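Where Does the Time Go? A Study of Waiting in the Rowbotham Building

Project report, Introduction to Research Methods
Group members: Samran Duangkaew, Pauline Yeoman, Zulkifli Latuheru
Supervisor: Nipon Thepsuriya
Submitted 2025-10-23

1. Why we did this

The Rowbotham Building has one elevator that works and one elevator that has a sign on it. Between classes, a crowd forms in front of the first and looks sadly at the second. All three members of this group have been late to Research Methods on account of this crowd, and when we were asked to pick a topic that "affects the daily life of students," we did not have to think very long.

Our question was simple. When people say they waited forever for the elevator, how long is forever? We also wanted to know whether the stairs would have been faster, although Pauline pointed out that the answer might be upsetting and that we should be ready for it.

2. What other people have said

There is a lot written about waiting, and most of it agrees that a wait feels longer when a person has nothing to do and does not know when it will end. Waiting rooms have magazines for the first reason. The second is why some stations and bus stops show a countdown. Our building has neither, unless one counts the poster about fire doors, which all of us can now recite.

We found less about stairs. People who write about stairs mostly want you to take them for your heart. This is fair, but it was outside our scope.

3. How we did it

We watched the ground floor lobby during class changes and timed how long people waited, starting when they stopped walking and ending when the elevator doors closed behind them. As they left on an upper floor, one of us asked them to guess how long they had waited. We collected 86 usable waits. A few more had to be thrown out, mainly where the person saw a friend, forgot about the elevator and walked off to get coffee.

Zulkifli also timed himself on the stairs, ground floor to fifth, with a backpack and without running. He did this more times than the study strictly needed. He says he has no regrets, but he took the elevator to our last meeting.

We wanted to stay out of the way, so we did our timing from the bench beside the vending machine. The drawback is that people waiting for an elevator will look at anything, and two students with stopwatches are something. By the second day some of them were asking us how long they had been there. We answered politely after they had given their guess.

The results were typed up in the shared lab upstairs, where a spare table was usually free if we came early. 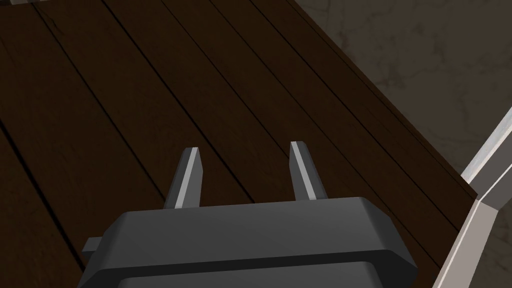
Figure 1. Gripper with its two fingers upright, seen from above (computer rendering).

4. What we found

The average wait was 109 seconds. The average guess was 200 seconds. So forever, in the Rowbotham Building, is a bit under two minutes, and it feels like more than three.

The people who guessed worst were those standing alone. People in pairs or groups guessed closer to the truth, and two of them guessed too low, having been in the middle of an argument about a landlord. Those looking at their phones did only slightly better than those staring at the doors. We had expected a larger difference here, and Pauline had already written a paragraph about it, which has been deleted.

As for the stairs, Zulkifli's average to the fifth floor was shorter than the average wait alone, before adding any time for the ride. For the second and third floors it is not even a contest. We told this to several people in the lobby. They nodded, thanked us, and got into the elevator.

5. Problems with the study

Our sample is everyone who was willing to talk to us, and people who have just waited for an elevator are not at their kindest. The worst sufferers may have refused to answer at all, in which case the real guesses would be higher.

We only covered class changes. Samran came in once during the August break to get a comparison and waited no time at all, but one wait by one group member is not data, and he admits he enjoyed it too much to be neutral.

Our stair climber was also one person, who plays badminton. Wichai Chaiyaporn from the group next to ours offered to be a second climber and then found out about the fifth floor.

We asked people to guess in minutes or seconds, whichever they liked. This was a mistake. People who answer in minutes like round numbers, and we should have picked one unit and stuck to it.

6. What should be done

A display showing which floor the elevator is on would be a good start. It would not make anyone arrive sooner, but the reading suggests they would mind less. A small sign by the stairs giving the walking time to each floor might tempt the people going to the second floor, who are the ones the rest of us complain about.

Fixing the other elevator would also help. We did not study this option, as there was no way to observe it.

Appendix A has the full table of waits and guesses. Appendix B has Zulkifli's stair times, including the one where he dropped his water bottle on the fourth floor and went back for it.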